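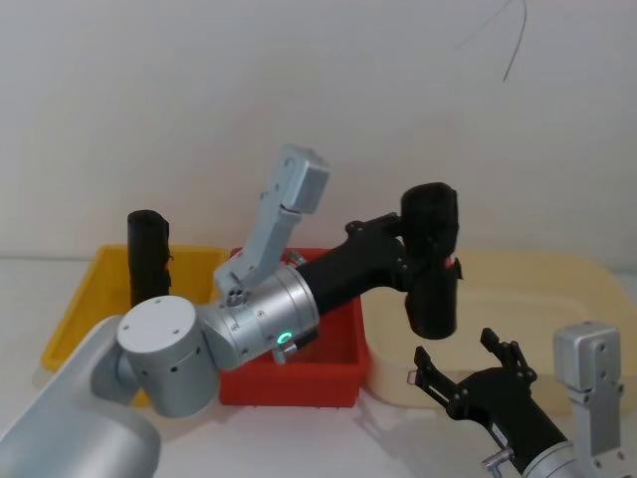 Slide 1 - Two arms, one bench, three bins

Wynne shared workshop, March meeting. Speaker: Gwilym Voyle. Keep this slide up during the introduction. Say that the sorting build is called Tatier and that the talk covers the bench setup and the cable problem. Grasp planning is a separate talk.

Slide 2 - Where the time went

Total logged build time to date is 60 hours. Most of it went into mounting and leveling. The arms share one tabletop, so any flex on one side shows up as position error on the other. Mention the steel plate under the bench top. Mention that the first plate was too thin and rang at low speed.

Slide 3 - Bin positions

Positions are taught by hand and stored in a plain text file. The controller loads the file at startup and does not check it. If a bin is moved, the file is wrong until someone teaches it again. Tape marks were tried and they lift after a few cleanings. Ask whether anyone in the room has used printed corner stops.
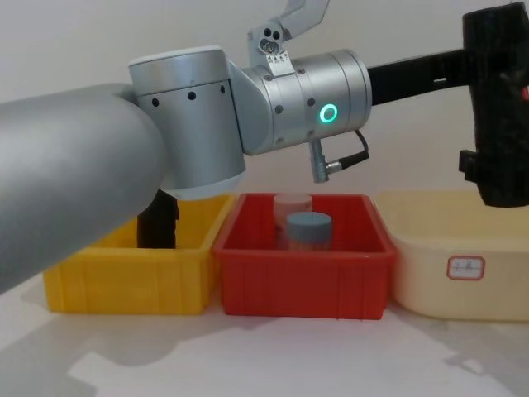
Slide 4 - Cable routing

Cable strain caused more stopped runs than software did. The log has 1825 cycles, and the longest run without a stop was 1711. On this arm the connector is on the underside of the wrist, and the black cable bends sharply back toward the rim just past the thicker sleeve. That bend is the part to watch. A longer loop gives a softer bend but hangs lower over the bins. Current plan is a right-angle plug and a clip on the wrist bracket - not yet fitted.

Slide 5 - Next steps

Target is 2000 cycles without a stop. Add a bin check at startup. Move the log to the shop server. Piltatton has offered a second controller on loan, pending a power supply.

Questions. If asked about cost, refer to the parts list by the door.

3 comments 12 shares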